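About the Prydderch Center for Allergy and Sinus Care

Care for patients with nasal, sinus and airway complaints

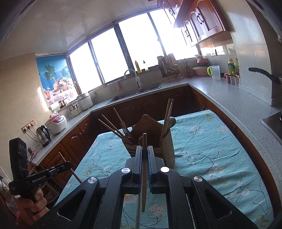

The Prydderch Center is an outpatient practice for adults and children who live with allergic rhinitis, chronic sinusitis, mild to moderate asthma and related conditions. The Center was founded by Dr. Jeanine Baert, who had spent the first part of her career in general ear, nose and throat practice and wished to offer allergy testing and sinus care at one address. Until then, patients in Serkness and the surrounding valley had to travel to the coast for skin testing and return on a separate day for their results.

The practice opened with two examination rooms on Furer Street. It now occupies the whole of the second floor, with 6 examination rooms, a testing room, a shot room and a small conference room that is also used for evening classes. In the last full year the clinical staff saw 1,772 patients, of whom 296 were children under the age of twelve.

Our approach

A first visit lasts one hour. The physician takes a full history, including the home, the workplace, pets, heating and the months in which symptoms are worst. Testing is ordered when the history suggests that it will change the treatment plan. Many patients with a stuffy nose do not have an allergy at all, and we consider it part of our duty to say so plainly.

Where an allergy is confirmed, we begin with the simplest measures: saline rinses, changes to bedding and ventilation, and a nasal spray used correctly and every day during the season. Allergy shots are discussed with patients whose symptoms continue in spite of these steps. A course of shots generally runs for several years, and we ask patients to consider the commitment carefully before they begin. Surgery is not performed at the Center. Patients who may need it are referred to a hospital surgeon, and their follow-up care returns to us afterward if they wish.

Our staff

Dr. Jeanine Baert is medical director and sees adult patients. Dr. Mamta Prajapati leads the children's clinic and oversees all food allergy consultations. Kanchan Rawat, nurse practitioner, is responsible for the shot room and for the asthma review clinic. Vandana Dwivedi manages the testing room and trains new staff in skin testing. Ada Caruso is practice administrator - questions regarding billing, records and referrals should be directed to her office.

Pollen reporting

The Center maintains a pollen sampler on the roof of the building and posts a reading each weekday morning during the season. Serkness lies in a narrow valley, and on still days tree pollen can remain near the ground well into the evening. Readings are kept in the Clorevum archive, a record of local counts begun by Dr. Baert and now holding more than 1,000 daily entries. Schools and coaches may request a copy of the season's figures at no charge.

Classes and community work

Each January, before the tree season starts, the Center holds a series of evening classes on nasal rinsing, inhaler technique and reading food labels. Classes are open to the public and registration is not limited to current patients. Staff also visit local schools by arrangement to review emergency plans with teachers and school nurses.

Appointments

New patients may be referred by a primary care physician or may contact the front desk directly. Antihistamines can affect skin testing, and the desk will explain which medicines should be paused and for how long. Please do not stop asthma medicine before a visit unless a member of our clinical staff has told you to do so.

Page last reviewed 8/25/20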